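# Cantine partagée de Vitismont : questions fréquentes

**Qui peut venir manger ?**
Toute personne qui travaille ou habite dans l'immeuble, ainsi que ses invités. Au-delà de 2 invités, il faut prévenir la veille.

**Comment s'inscrire ?**
Sur la feuille affichée à l'entrée, ou par courriel à Mandla Rampersad. L'inscription vaut pour le mois en cours et ne se renouvelle pas toute seule.

**Combien coûte un repas ?**
6 euros, boisson non comprise. Les carnets achetés avant février restent valables à l'ancien tarif.

**Peut-on apporter son propre repas ?**
Oui. Le réfrigérateur de gauche est réservé aux boîtes personnelles – nom et date obligatoires. Ce qui n'est pas étiqueté est jeté en fin de semaine. 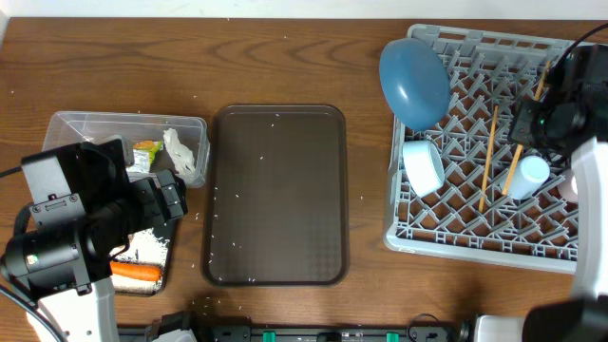
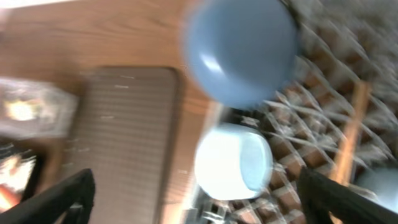 **Où vont les restes ?**
Les épluchures et le riz cuit vont dans le seau à compost, vidé chaque soir. La viande et le poisson vont à la poubelle ordinaire. Les emballages se trient dans le local du rez-de-chaussée.

**Les menus tiennent-ils compte des allergies ?**
En partie. Un plat sans gluten est prévu tous les jours, mais la cuisine est commune et nous ne pouvons pas exclure les traces. Signalez toute allergie grave à Jaanus Zariņš avant votre premier repas.

**Qui fait la vaisselle ?**
Chacun lave son couvert. Les plats de service sont lavés par l'équipe du jour – le tableau est à côté de l'évier.

**Peut-on réserver la salle le soir ?**
Oui, jusqu'à 22 heures. La clé se retire chez Endarton, au premier étage, contre signature.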